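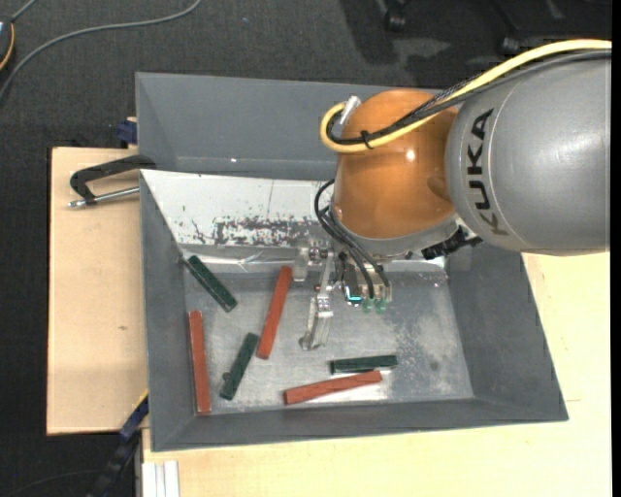
Toy library and lending shelf: what's changing

12/02/2019

Quick one this month as the newsletter goes off tonight and I still haven't done the rota. Sorry if bits are out of order.

First thing. We are moving. Not far. The lending shelf has been in the side room at Gravinley Hall since we started and the side room is being turned into a kitchen, so from the start of next month we're in the old reading room across the corridor. Same door from the car park, turn left instead of right. Bigger windows, worse heating. Bring a jumper.

Opening hours stay as they are for now. Mornings in term time, plus the late session once a fortnight for people who can't get away from work. If the late session keeps getting two families and a lot of biscuits we may have to think again, so if you want it, come to it.

Membership. Renewals were due in January and a fair few of you haven't. Still 15 pounds for the year per household, no change, and that covers as many children as you've got. Grandparents and childminders can borrow on the same card, just tell us their names so whoever is on the desk doesn't get stroppy. If 15 is a stretch, have a quiet word, there's a hardship line in the budget and hardly anyone has asked for it.

Loans. Three weeks, up to four things at a time, one of which can be a "big thing" (ride-ons, the play kitchen, the tunnel, the sand table). Big things need booking. The list for the tunnel is silly at the moment, five households waiting, so if you have had it since before Christmas you know who you are. Please.

Late returns. We don't fine and don't want to. But the catalogue says 258 items and the last stock check could find a good deal fewer than that on the shelves or on cards. Some will be in the wrong bags. Some will be under your sofas. Have a look this weekend, no questions asked, there's a plastic crate in the porch you can drop things in when we're shut. Not in the rain if it's books.

Now the bags. This is the one that causes the most bother so I'll try to be clear. Every set comes in a drawstring bag with a card tag. The tag says what's in it. Before you bring it back, tip it out, check it against the tag, put it back. If something's missing, write it on the tag in pencil. That's all. We'd much rather know. A puzzle with a missing piece and a note is fine, it goes in the repair box and somebody sorts it out or it becomes a puzzle with a piece missing and we say so. A puzzle with a missing piece and no note goes home with a four year old who then does the whole thing and gets to the end and there's a hole in the cow.

Cleaning. Wipe wood with a damp cloth, don't soak it. We lost a good set of blocks in the autumn because it went in a bath. Swelled up and split. Plastic can go in warm soapy water, dry it properly before it goes in the bag or it smells of pond. Soft toys on a cool wash. Anything with batteries, take the batteries out first and put them in the tub on the desk, we test them and reuse the good ones.

If there's been a tummy bug in the house hang on to everything till you're all clear, we'll extend it. Text the desk phone. Do not bring it back to be kind.

New on the shelf. Some nice things this time, thanks to the Melnychuk grant, which came through at 400 pounds after a great deal of form filling. We've not spent all of it yet. So far:

Two more balance boards, because of the fights over the one.

A marble run, the Trolar one with the big clear tubes. Over threes only, and I mean it, the marbles are the small sort. It comes in two bags and they have to stay together.

Farm puzzles, chunky ones with handles. Replacing the cow.

Drakura picture dominoes, which I'd never come across before but my own lot played with them solidly for a week while I was "testing" them. Animals one side, numbers the other.

A baby box, put together from odds and ends, for under ones. Rattles, a soft mirror, cloth books, crinkly things. Parents of tiny ones always say there's nothing for them so here you go.

Still to come is something for the seven and ups as they're getting left out. Suggestions on the sheet by the door. So far the sheet says "a dog" and "slime", neither of which we can lend. Board games seem the obvious answer but they lose bits faster than anything else. If you've got one your children really do go back to, write it down, ideally one that's finished in under half an hour.

Donations. Yes please but ask first. We're very short of storage until the new shelves are up and last month somebody left a plastic slide against the door and I couldn't get in. What we'd like: wooden train track, duplicates of bricks, simple jigsaws with all the peices, dressing up in decent nick. What we can't take: car seats, helmets, anything with a plug, anything with a cord round the neck, soft toys (we have enough soft toys to last us).

Help wanted. The move itself. We need people with cars and people with arms, a couple of hours on the last morning of the month. Boxes will be packed already, or that's the plan. Nearly 30 of them. If you can lift, bring gloves. If you can't lift, we need labels written and the baby corner kept going while everyone else is up and down the corridor. Tea provided. There's also a spare desk slot most fortnights, you sit, you stamp cards, you find out who's got the tunnel. Training takes about as long as a cup of tea.

Shelves. The reading room has some already but they're adult height, so we're putting low ones along the window wall for the things children can choose themselves and keeping the marble run and other fiddly stuff up top. Pushchairs to be left in the corridor please, on the side away from the fire door. The hall are strict on this.

Summer. Too early really but the dates go quickly. Picnic and swap in June, on the grass behind the hall, bring a thing, take a thing. Last year we ended up with more than we started with so this year anything not swapped goes home with whoever brought it. Indoors if it's wet. We'll put the date on the door once the hall have confirmed, they've got a wedding and two fetes to fit round.

Lost property: one small blue welly (left), a sippy cup with no lid, a grown up's cardigan, grey, and a set of keys which someone must surely be missing by now. All in the tray by the kettle.

Desk phone number is on the back of your card. It gets checked when we're open and some evenings, so don't panic if you hear nothing back straight away.

Next newsletter after the move, assuming I can find the laptop.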